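Friday, basket samples, Virk tray line

Veronika wants a yes or no on the woven trays by the end of the day. I was against them before the carton was open, so discount what follows as you like.

The supplier sheet from Hostano says the trays "nest fully and release freely." I've read that line on every stackable thing we have ever bought, including the gray bins that needed two people and a rubber mallet. The sheet gives a load rating too, no test method, so I'm ignoring it.

What we need them for: small parts going from the sorting bench to packing, carried by hand, stacked away overnight when empty. Not much to ask. The old cardboard trays did it until the corners went soft, and they cost next to nothing.

Pulled a dark brown one and a tan one and put the tan on top. Same shape as far as I can judge by eye, sides flaring outward, so of course they go together. I'd be more impressed if they hadn't. 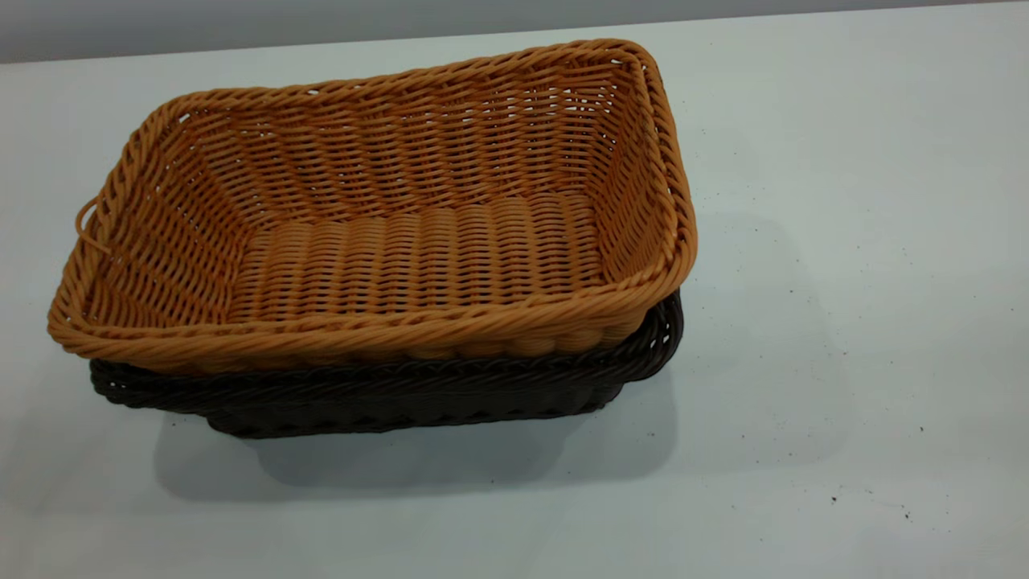
NESTING AND WEAVE

The rim is a thick twisted braid all the way around. Good to hold, I'll give them that. The tan one has a small loop sticking out at one end. Ferdinand says handle. I say it could as easily be a strand end that didn't get tucked in, and I'd like Hostano to tell us which before anybody lifts a full tray by it.

Side walls are an over-and-under weave and there are gaps in it. Small ones, but our washers are small too. The floor of the tan one is ridged, rows of rounded strands running across the short way. Fine for cartons and spools. For loose screws I expect they'll settle into the grooves and somebody will be picking them out with a fingernail. A liner would fix it, and then we are paying for a basket and a liner.

The material has that slightly shiny plastic look. Sheet calls it "natural feel." No comment.

Ferdinand likes the two colors – tan for incoming, brown for checked. It's a decent idea, except the dark one goes nearly black down in the shade and I don't want to be hunting for black clips in it. Swap them, maybe.

Order on the table is 260. I'm not signing for 260 of anything on the strength of two. Proposal to Veronika: get 6 more, give them to the packing bench, keep the cardboard in use next to them and see which ones people reach for.

To do
– ask Hostano about the loop
– weigh one empty
– try the M3 washers in the side weave
– find out who threw away the mallet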